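About us

Hello! I'm Thaddeus Haverford and I run Droso, the robot club at Ellham School. We started with 12 pupils and a borrowed cupboard, and there are 70 of us now (the cupboard is ours too - hooray!). This term we're all about cleaning up: two grippers, a cream dustpan, a long cream tool and a few red and pink crumbs on the bench. It's fiddly and we love it.

We're off to the Wumham meet in March, so if you'd like to join, put your name down by 26th February. Beginners are very welcome - I was one myself!

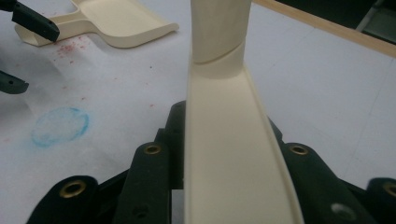
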